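# Skurine 双箱抓取采集工位

Skurine 是一套面向机械臂与多指手的抓取样本采集工位，由 Gotari 设计和供货。工位以料箱为作业区，配合固定机位相机、同步记录盒和 Babaei 记录软件，用来采集遥操作示范，也可以在策略自主运行时记录执行过程和人工接管片段。

本页说明工位的组成、安装、采集流程、数据格式和订货方式。机械臂和末端手不在标准供货范围内，由用户自备，或通过 Lillico 适配套件接入。

## 适用范围

- 杂乱料箱内的单件抓取和转移
- 多指手的接触、拨动、翻转类动作
- 软质物品与硬质物品混放时的抓取
- 已训练策略的现场评测和失败样本回收

不适用于食品、液体和带尖刃的物品。需要在箱外完成装配动作的项目，请选用 Gotari 的平台式工位，夹具和相机支架的尺寸与本工位不同。

## 工位组成

标准套装包括：

| 部件 | 数量 | 说明 |
|---|---|---|
| 灰色料箱 | 2 | 一前一后贴靠，箱沿平齐 |
| 固定相机及支架 | 1 套 | 安装在作业区侧面或上方 |
| 同步记录盒 | 1 | 统一各路数据的时间戳 |
| 三踏板脚踏开关 | 1 | 开始、结束、作废 |
| 标定板 | 1 | 双面，箱内使用 |
| 定位胶带 | 1 卷 | 蓝色，台面划线用 |
| Babaei 软件授权 | 1 | 绑定记录盒，不限用户数 |

台面不包含在套装内。木台面、铝型材台面都可以用，要求是平整，并且在手臂全速运动时不晃动。夹钳请自备，普通的单手快速夹钳即可，开口须能同时夹住两只箱子相邻的箱沿。

## 料箱布置

两只料箱沿手臂的前后方向排列。任务为单箱抓取时，只在前箱内放物品；任务为转移时，从一只箱取，往另一只箱放，每轮结束后方向对调，操作员不必把物品搬回原位。

相邻箱沿的两端各用一把夹钳压紧。手指碰到箱壁时推力不小，未夹紧的箱子每次只移动一点，单次看不出来，积累到一个班次结束时，箱体坐标已经和标定结果对不上。夹钳手柄应朝外，不要伸入手臂的运动范围。

箱体位置确定后，在台面上沿箱角和箱边贴胶带。换箱、清洁之后按胶带复位，再运行一次快速校验。
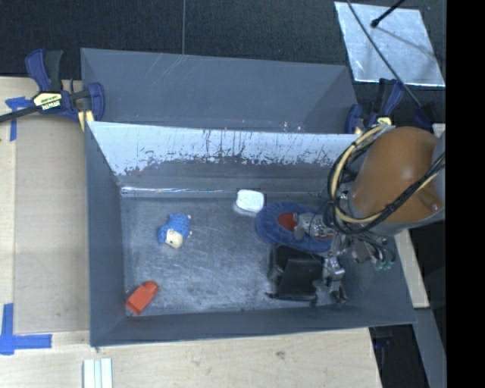

*箱内作业：多指手位于蓝色软质物品上方，箱内另有毛绒玩具和块状物；两箱相接处两侧以夹钳固定。*

料箱内壁和底面会随使用产生划痕和泛白的磨损，这对采集没有妨碍。我们建议不要为了画面整洁而频繁换新箱：训练集里只有新箱，策略部署到旧箱上时，容易把磨损处当成物品边缘。出现裂纹、箱沿变形或底面鼓起时才需要更换。

## 物品选择

物品由用户准备。一组物品中应同时有软质和硬质、圆的和带棱角的、颜色与箱底接近的和反差大的。毛绒玩具适合作为起步物品，容错大，掉落也不会损伤手指。薄而软的物品难度最高，摊开在箱底时指尖不容易找到着力点，建议操作员熟练之后再加入。

每件物品在 Babaei 中登记一个编号，填写名称、重量和材质类别。编号不要重复使用，物品损坏后将其停用，再为替换品新建编号。

摆放方式有三种可选：

1. **随手倒入。** 从箱沿高度倒下，不做整理。用于主体数据。
2. **按提示摆放。** 屏幕给出每件物品的大致区域，操作员照放。用于补足靠壁、靠角的样本。
3. **接续上一轮。** 不重置，从上一轮留下的状态直接开始。用于采集箱内物品逐渐变少的过程。

贴着近侧箱壁的物品最容易漏采，手臂从那个方向进入时腕部空间小，操作员会下意识先拿别的。软件的覆盖图可以看到哪些区域样本偏少，请每个班次查看一次。

## 手臂与末端接入

Lillico 适配套件包含末端转接法兰、线束束带和驱动侧的接口程序。法兰按常见的孔位加工，特殊孔位可提供图纸定制。

布线时注意以下几点：

- 腕部线缆留出弯曲余量，绕过外壳后再固定，不可拉直。
- 将手腕转到两个方向的极限位置，检查线缆有没有蹭到箱沿。
- 指尖套属于耗材，开裂或松动后应立即更换，并在软件中登记更换时间。
- 多指手自带的细线每班检查一次，发现毛刺即停用。

末端手的关节数在配置文件中填写。关节顺序以驱动程序输出为准，一旦开始采集就不要再改；确需改动时，新建一个配置版本，旧数据保留原版本号。

## 采集流程

一次采集称为一条“片段”，从操作员踩下开始踏板算起，到踩下结束踏板为止。

1. 开机，等待记录盒指示灯转为常亮。
2. 在 Babaei 中选择任务、物品组和操作员代号。
3. 运行快速校验，手臂依次触碰四个校验点，偏差超限时软件会拒绝开始。
4. 按所选方式摆放物品，手离开作业区。
5. 踩开始踏板，执行动作。
6. 完成或确认失败后，踩结束踏板。
7. 在弹出的界面上选择结果：成功、失败、部分完成。
8. 需要时补一句文字说明，然后进入下一条。

作废踏板只用于外部干扰，例如有人碰到台面、相机被遮挡、急停被按下。抓空、掉落、夹错物品都算失败，应当保留。失败片段在训练中有用，尤其是掉落之后又重新抓起来的那些，请不要在掉落的瞬间就结束记录。

策略自主运行时，操作员可随时接管。接管前后的片段不拆分，软件在时间轴上写入控制来源，导出时可按来源筛选。

## 数据格式

单条片段存为一个目录，内容如下：

```
episode/
 meta.json 任务、物品组、操作员代号、结果
 joints.bin 手臂与手指关节位置、速度
 commands.bin 下发指令
 camera_fixed/ 固定相机画面
 events.csv 踏板、接管、急停
 calib.json 当次校验结果
```

所有时间戳由同步记录盒产生，单位为微秒。相机画面按采集时的分辨率原样保存，不做裁剪。台面、夹钳和箱外物件会一并留在画面中，是否裁剪由训练方决定，Babaei 的导出工具支持按区域裁剪。

记录盒的本地存储可保存 1666 条标准长度的片段。存满后停止记录并提示，不会覆盖旧数据。建议每天通过网线导出，导出校验通过后再清空。

## 采集量参考

对于一个物品组、一种末端手、单箱抓取的任务，我们建议先采 800 条，训练一版后再决定往哪个方向补。一次采太多而不训练，往往会在同一类摆放上重复投入。

操作员之间的差异应当保留。同一任务最好由两人以上采集，各自的代号要如实填写，便于之后排查。

## 维护

- 每班：擦拭相机镜头，检查夹钳压力，核对胶带与箱边是否对齐。
- 每周：清理箱底碎屑和绒毛，检查台面螺钉。
- 每月：用标定板做一次完整标定，存档结果。
- 移动过工位、相机或手臂底座之后：必须重新做完整标定。

清洁料箱用湿布即可，不要使用溶剂。溶剂会让内壁发亮，反光会影响相机对箱底的成像。

## 安全

作业区周围应设置急停按钮，操作员坐姿可及。手臂通电时不得伸手入箱取物；摆放物品前，请先将手臂退至待机位并确认软件显示“已锁定”。多指手的指节之间存在夹伤风险，更换指尖套时须断电。

## 常见问题

**可以只用一只料箱吗？**
可以。后箱拆下后需另备挡块固定前箱远端，并在配置中改为单箱模式。

**能否加装腕部相机？**
可以。记录盒预留了接口，腕部相机及线束作为选件供应。未使用腕部相机时，软件不会生成对应目录。

**已有的数据能否导入 Babaei？**
能导入带时间戳的关节数据和画面。缺少指令数据的片段可以浏览和标注，不能导出为示范样本。

**固定相机的画面常被手臂挡住怎么办？**
先调整支架高度，再考虑增加第二台固定相机。抓取瞬间的短时遮挡属于正常情况，不必因此作废片段。

## 订货

| 型号 | 内容 |
|---|---|
| Skurine 标准型 | 上述标准套装 |
| Skurine 扩展型 | 标准套装，加腕部相机和第二台固定相机 |
| Lillico 适配套件 | 法兰、束带、接口程序 |
| 备用料箱 | 单只，灰色 |
| 指尖套 | 11 只一包，订货时注明末端手型号 |

下单时请提供手臂型号、末端手型号、台面尺寸和供电制式。非标孔位的法兰需附图纸，交期在确认图纸后另行通知。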